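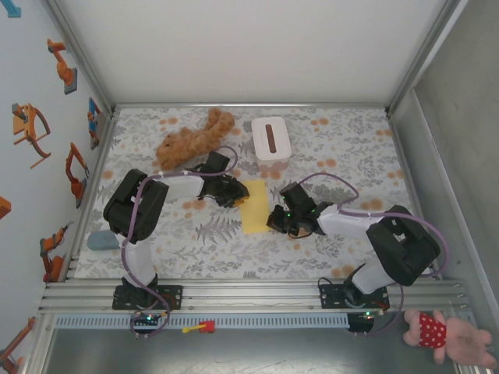
## Two-arm cell for folding and tidying: what am I forgetting to budget for?

**Tavion Kincaid**

We have two arms on a shared rail, walls on three sides, and a yellow cloth they are supposed to learn to fold. I have $190 left until June and a boss who believes the spending ended when the arms arrived. Do I buy spare fingers, cables, or more stuff for them to pick up?

**Roscoe Schumacher**

Spare fingers, no contest. We bought 3 pairs for our Widmer cell and felt extravagant for five whole days.

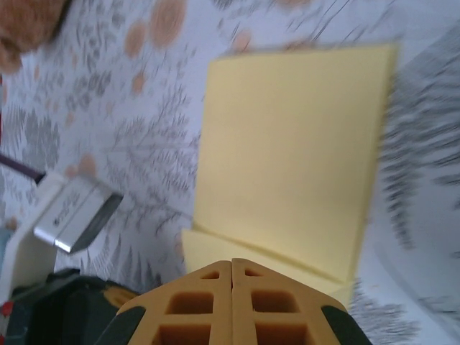
Soft things like foam are kind to fingers. Tabletops are not, and every new operator finds the tabletop. Get one spare pair per arm, then a spare cable for whichever one has the longest loop. Lead time on ours was 14 weeks, which gave me plenty of time to reflect on not having ordered two. Props come last. Your teddy bear can work overtime.

**Booker Whitlock**

Get a bigger budget lol

**Amos Tran**

Roscoe is right about fingers, but check whether yours can be printed before you pay catalog prices. Put the cable under "maintenance" on the form. Mine sailed through. The same cable under "equipment" needed three signatures and a meeting.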